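Notebook, Saturday, reading room

Went through the Anghel memoir again, chapters four to six. She grew up over a grocery in Nalavel and dates her politics from the mill strike there. Typed up 26 passages for the class and party tags. 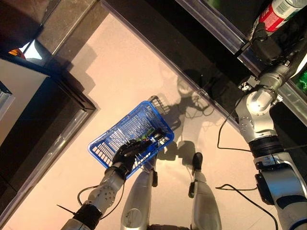 Do the strike chapters count as memoir or history for our coding? History, wherever she cites the union minutes; the rest stays memoir.

Komby reprint drops the notes after page 200. Use the Gramach edition for all page numbers.
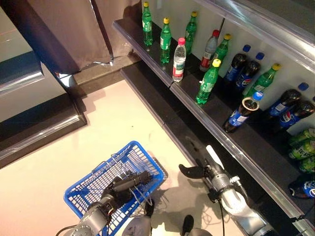
Index cards are at 1,872 now, with about 38 still missing a chapter number. Fix those before starting on the reviews.

Contact the reading room | Back to top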